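# Session 4: Two arms, one table

Handout for the evening course at the Endatau shared workshop. Revised 2025-02-20.

Bring your notes from session 3. You'll need the joint limits you wrote down for your arm, and a pencil.

## 4.1 What the build is for

Sorting toy fruit and vegetables between clear plastic bins. We use toys in place of real produce as they keep their shape, don't leak on the wood and can be dropped as often as you like. The arms are bought in. Everything else was put together here, and most of what goes wrong is in that second group.

By the end of this session each pair should be able to:

- set the home position for both arms
- run a single pick from the open table into a bin
- stop both arms from either side of the table

## 4.2 The table

The top is made of wood strips and sits in an extrusion frame. Two points to remember from last time. The frame bolts are to be checked with the key, never by hand. And the finish on the wood is glossy, so the ceiling lights show up in it as streaks. A wrist camera looking along the top at a low angle picks these up far more than one looking straight down.
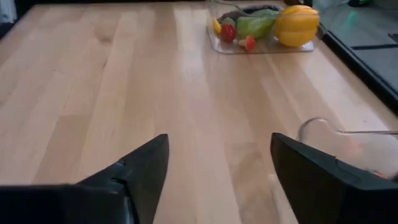

If your pick routine looks for edges, glare will give you false ones. There are two ways to deal with it. You can lower the exposure on the wrist camera until the streaks go grey, or you can ignore anything long and thin that lines up with the strips. Zikel's detection script does the second by default. Turn it off with the `strips` setting if you want to see how bad things are without it.

Clear plastic is the other nuisance. The bins have faint edges and the camera often sees the contents but not the wall in front. Do not let the routine find the bins for itself. Measure them in at the start, type in the corners, and measure again if anybody has leaned on the table.

## 4.3 Home position and clearance

Each arm has its own half of the table and a shared strip down the middle. The shared strip is 156 mm wide. Only one arm may be in it at any time, and the controller enforces this with a simple flag:

1. Arm asks for the strip.
2. If the flag is clear, the arm sets it and moves in.
3. Arm leaves, then clears the flag.

The common mistake is to clear the flag when the gripper opens. At that moment the forearm is still over the middle. Clear it only when the wrist is back past your own line.
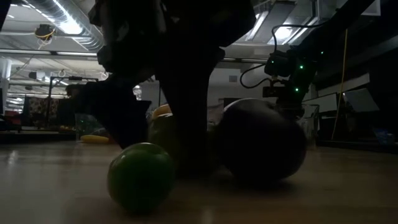 Cables need as much thought as the links. A loop at the wrist that looks harmless at home position can reach a good way out when the wrist rolls. Before you run anything at speed, take each joint through its full range at 20 per cent and watch the cable, not the gripper. If it pulls tight anywhere, re-clip it and start again.

## 4.4 Gripper settings

Start with these and change one at a time.

| Setting | Start value |
|---|---|
| Speed, open table | 50% |
| Speed, shared strip | 20% |
| Grip force | lowest step |
| Controller port | 2328 |

Round things roll. Bring the fingers down fully open, close slowly, and wait for the position reading to settle before lifting. A bell pepper is easier than a plum, as the lobes give the fingers something to sit against. Leafy items are best taken across the short side.

After any crash, close the fingers fully and look at the gap between them. If the tips don't meet evenly, run the zero routine before you do anything else. 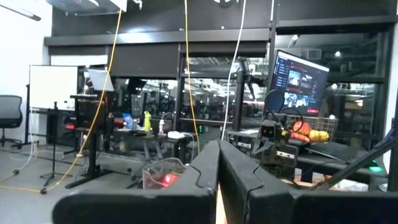 Keep the log window open while you work. Kassab writes one line for each move, with the time, the joint values and the state of the strip flag. When two arms refuse to move, the reason is nearly always in the last few lines: one of them stopped inside the strip and still holds the flag. Drive it home by hand and clear the flag from the menu. Restarting the controller will also work, but you lose the bin corners.

## 4.5 Exercise

Work in pairs, one arm each.

- Put two items on the open table, well apart.
- Each arm picks the item nearer to it and drops it in the bin on its own side.
- Repeat with the bins swapped, so both arms have to cross the strip.
- Write down the number of drops and where on the table they happened.

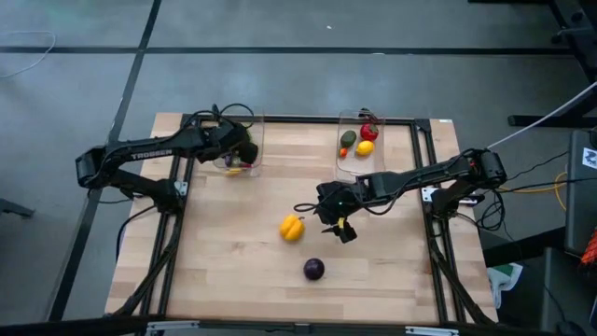 Rellus wrote under last year's copy of this exercise that swapping the bins is too big a step, and that pairs should first run one arm across the strip with the other switched off at home. Do that if your first two runs end in a stop. The remark about labelling the bins A and B on the outside has been taken up too, and there is tape in the drawer.

## Before session 5

Read section 3 of the controller notes. Bring your drop record. The April sessions start with the place routine, and the figures will be needed for setting release height.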